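Pulent opens bookings for its two-armed robot kit, and I've had a go

I've been going on about Pulent's two-arm kit to anyone who'll listen since the spring, so it's a relief to finally have some proper news. Bookings opened in May, the first kits are promised within 10 weeks of ordering, and there's now a hire option for those of us who can't talk our bosses into buying one outright. The hire plan is called Tristine (no, I don't know why either) and it starts at £591 a month for the pair of arms, the grippers, the software and somebody on the end of a phone.

That last bit matters more than you'd think. I've tried a few of these kits over the years and the arms themselves are usually fine. Where it all goes wrong is four in the afternoon, when one of them won't wake up and the only help on offer is a forum post from someone with the same problem and no replies. Pulent says its phone line is staffed from 7 in the morning until early evening. I rang it twice, once with a real question and once with a silly one, and got a person both times. The silly one was whether I could change the start-up beep. You can, it's in the settings under Sounds, and I've now got mine on the quietest one.

So what do you get? Two arms, left and right, each with a two-finger gripper already fitted. You get the cables, a stop button on a good long lead, a little control box and the Paisan software, which is the part you use to show the arms what you want done. Basic jobs don't need any code. You move an arm to where you'd like it, save the spot, move it again, save that, and then play the whole lot back. I had a simple reach-and-return going before my tea had gone cold, and I'm not a quick learner with this sort of thing.

Two arms is the selling point, obviously. One arm on its own can pick a thing up and put it somewhere else, and after an afternoon of that you start wishing it could hold the box still while it did it. With a pair, one can steady and the other can work, or they can do two separate jobs side by side. Paisan shows both on the same timeline, a bit like editing sound, and you drag one along until it fits with the other. I found this great fun! I also found that I'd left a gap of several seconds where neither arm did a thing, and I sat there wondering if I'd broken it. 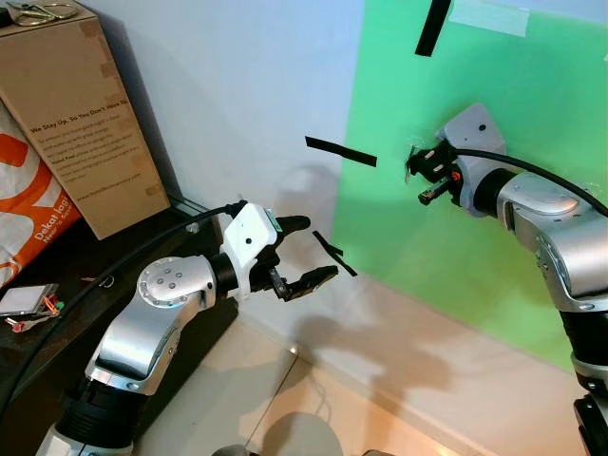 The two grippers at work, one held open over the floor and the other pointing at the green panel on the wall.

The reach is decent. I didn't run out of room in anything I tried, though I was working in a fairly small space and I'd want to see it in a bigger one before making any promises. The arms are quiet too, more of a low hum than a whine, and you can hold a conversation over them without raising your voice. They do throw quite a shadow under a strong light, which is worth a thought if you plan to add a camera to your setup. I'd move the lamp first and save yourself the bother.

Now for the grumbles. The cables run along the outside of the arms, and I spent a good part of my first session making sure there was enough slack for the wrist to turn without tugging. Pulent's guide covers this on page 19, which is rather late in the day, seeing as the first thing anyone does is switch the arms on and swing them about. I'd like that page moved to the front. I'd like a few more cable clips in the box as well.

The other thing is the price of spares. A set of replacement fingertips isn't included in the hire plan, and they're the bit most likely to wear if you're doing the same pick all day long. You can buy them singly, which helps, but I'd have thought one set a year could be thrown in. I did ask. The answer was that they're "looking at it", so make of that what you will.

Setting up is easy enough if you give it a morning. Bolt the arms down to something that doesn't wobble, run the cables, plug in the control box, then let Paisan walk you through its checks. It asks each arm to go through a slow stretch in turn and you have to stand well clear and press a button after each one. Don't skip it! I did, the second time, thinking I knew best, and ended up with a left arm that believed it was several centimetres away from where it really was. Running the checks again sorted it.

Who's it for? Small workshops, I think, and colleges, and anybody packing or sorting the same few things every day who'd like to try out an idea before spending serious money. If you need something fast, look elsewhere. These arms move at a steady pace and turning the speed up makes them less exact, at least in my hands. If you've never used an arm before, it's the friendliest one I've come across.

There's competition on the way, mind. Stesano has said it will bring out a two-arm kit of its own later in the year, with the cables tucked inside, and I'm very keen to try it. No price yet and no word on hire, so I can't tell you if it's worth waiting for. If the cables are the thing putting you off then perhaps hang on a bit. I wouldn't, but then I've never been any good at waiting.

Bookings for the Pulent kit are through its own site only, no shops for now. The shortest hire is three months and you can put the money you've paid towards buying the kit if you decide to keep it, up to half the full price. Delivery is included on the mainland and extra elsewhere. You'll want two people to carry it in.

I've got mine for a few more weeks and I'll be trying it on some fiddlier jobs, so if there's something you'd like me to put it through, leave a comment and I'll see what I can do. Somebody has already asked if it can fold a fitted sheet. I can't either, so we'll be learning together.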